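Subject: Re: [suture-skills] Practice pads, is the pricey one worth it?

> We are thinking of switching the whole course to the Tirkada pads. The rep
> says they hold up for 100 closures and feel like the real thing. Anyone
> tried them? We have Sorberg now and the students complain.

I tried them for a term and I'm not sold. A few points before you sign anything.

1. "100 closures" depends on who is sewing. First-year students pull too hard, and our pads were tearing along the cut well before the end of January. I asked the rep how the number was tested and got a brochure back.

2. "Feels like the real thing" compared to what? Every pad I've used has a clean surface and a straight, dry cut. Interrupted stitches over a bloody field are another matter, and no pad I've seen gets students ready for that.

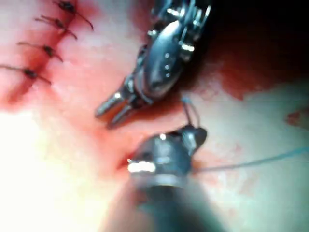 3. Students complain about everything. Ours complained about Sorberg, then about Tirkada, then asked for Sorberg back. Before blaming the pad I'd look at the needle drivers. Half of ours had worn jaws, and the grumbling dropped once we replaced them.

4. Price. Tirkada quoted us for a minimum of 100 pads, and the discount only starts on the second order. Read the shipping line too.

If you still want to switch, get 2 samples and hand them to your clumsiest group on a Tuesday afternoon. I'd trust that over the brochure. Has anyone here used the Menon pads for longer than a demo?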